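Re: [prulham-list] whites coming out with dark specks
2 replies · 214 views

On an evening in September, a member on Wyss Street wrote:

> Does anyone else get small dark bits all over their white wash?
> We have the hard Clesville water and a front loader that came
> with the house. Shirts come out clean except for the specks. I
> have run them twice and it made no difference. Is it the water
> or the machine?

I had the same thing last winter and spent too long blaming the water. In our case it was lint. I was washing white fleece in with cotton shirts, and the fleece holds on to anything dark that is left in the drum or the filter, then hands some of it over to the shirts.

What I do now:

Clean the pump filter first. Ours is behind the small flap at the bottom right. Put a towel down, there is more water in there than you expect. Wipe the rubber door seal too, all the way into the fold.

Run one empty hot cycle with a scoop of washing soda. I use the Gamard powder from the hardware store, but any kind will do.

Wash fleece separately, inside out. Check pockets for tissues. Button the shirts at least partway so the plackets don't trap fluff.

Do not rewash the ones you have. Let them dry all the way, shake them outside, and go over them with a lint roller. It took me 11 sheets to do a hooded sweatshirt and 2 for a shirt. If the specks smear when you rub them, it is more likely mold from the seal and you will need to soak them. 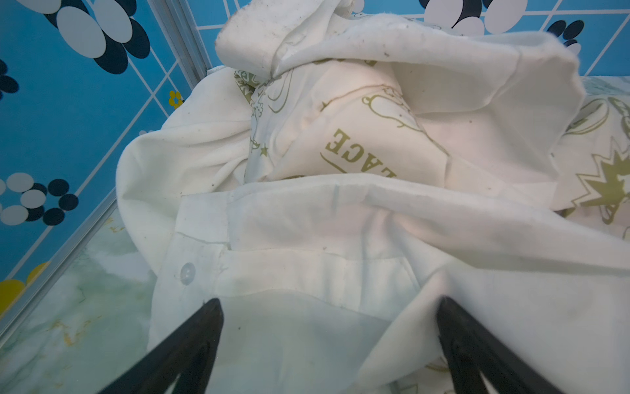 White button-up and printed fleece hoodie, dark specks on both.

If yours look like these, I would start with the filter. If they look more like rust, orange and in spots, write back, because that could be the pipes and I can't help much there.

I have half a box of the soda left if you want to try it before buying any. I'm home after 2 most afternoons.

2 likes · 0 shares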